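# Shared kitchen walk-through – Hindcombe, second floor

Wednesday, January 24, 2018

Checked against the Guvico tenant kitchen sheet, with my own comments added wherever the tick boxes felt too small. I love doing this building! The kitchens get a lot of use and people clearly care about them.

**Key:** OK / Fix / Watch

## Water and drains

- [x] **Hot tap temperature – OK.** Ran it for 60 seconds, then put the probe in. Settled at 120-something last winter and sat right in the same band today.
- [x] **Shutoff valves turn freely – OK.** Both of them, with two fingers. Last January the cold one needed a wrench, so this is a huge improvement.
- [ ] **Trap under sink – Watch.** Dry to the touch, but there's an old mineral line on the slip nut. I wrapped a paper towel around it and will look again next visit.
- [x] **Drain speed – OK.** Filled and emptied in good time, no gurgle.

## Electrical

- [x] **GFCI outlets trip and reset – OK.** All of them popped on the first press. Very satisfying.
- [ ] **Outlet tester log – Fix.** The last line has a date and no initials. Please sign your lines, even when everything passes.
- [x] **Extension cords – OK.** None in permanent use.
- [x] **Panel clearance – OK.** The recycling bins that used to creep in front of it have a taped square of their own now, and they're staying inside it.

## Dishwashing area

- [x] **Door springs hold at half open – OK.**
- [x] **Leak tray – OK.** Bone dry. Meter reads 1,128 cycles.
- [ ] **Filter – Fix.** Pull it, rinse it, and twist until it clicks. It was seated but not locked, and an unlocked filter lets bits of food through to the pump.
- [x] **Detergent stored closed and up high – OK.**
- [ ] **Knives point down in the basket – Watch.** Mostly good! One paring knife was the wrong way up. 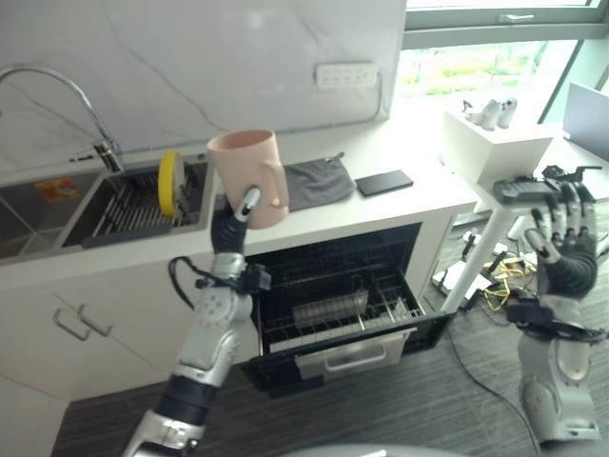
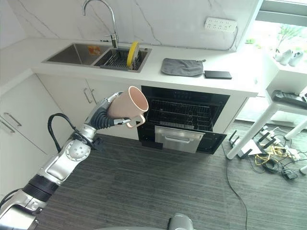
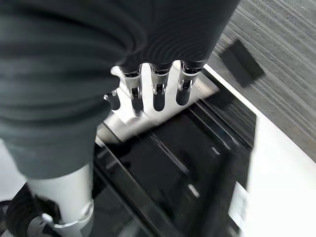
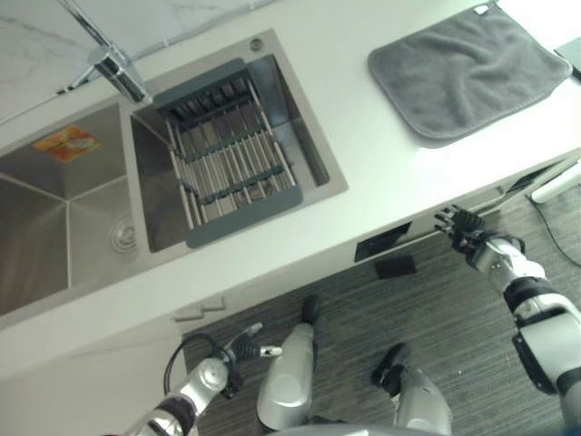 Hakim came back on the filter item the same afternoon and said the click is easy to miss on that model, so could the sheet ask for a quarter turn and a gentle tug as well? The tug would have caught it in December too, when the machine was draining slowly and everyone blamed the hose. Great suggestion, and I've put it in for the next revision.

## Fire and heat

- [x] **Extinguisher gauge in the green – OK.** Pin and seal both present, tag current.
- [x] **Fire blanket – OK.** Tabs hanging clear of the pouch, easy to grab.
- [ ] **Range hood filter – Fix.** Sticky on the underside. Soak it overnight in hot water with dish soap, then let it dry all the way before it goes back.
- [x] **Smoke alarm – OK.** Loud. Apologies to the people in the meeting next door.

## Floors and walkways

- [x] **Mats lie flat – OK.** The curled one has been replaced and the new one grips beautifully.
- [x] **Wet floor sign available – OK.** Hanging on the hook by the mop.
- [ ] **Step stool – Watch.** Rated for 200 pounds. The label is peeling, so I'd like a fresh one before it goes missing altogether.

## Cold storage

- [x] **Refrigerator thermometer – OK.**
- [x] **Door seals – OK.** Paper-slip test passed on all four sides.
- [ ] **Dated containers – Fix.** Plenty of leftovers, very few dates. There's a marker on a string now – please use it!

## Score and follow-up

59 points out of 60, going by the Prostow scale, which only takes a point for the hood filter. The other Fix items are quick and can be closed by initialing this sheet.

Hood filter first, please, then the dishwasher filter. Replacement labels for the stool are in the top drawer of the supply cabinet, under the spare fuses.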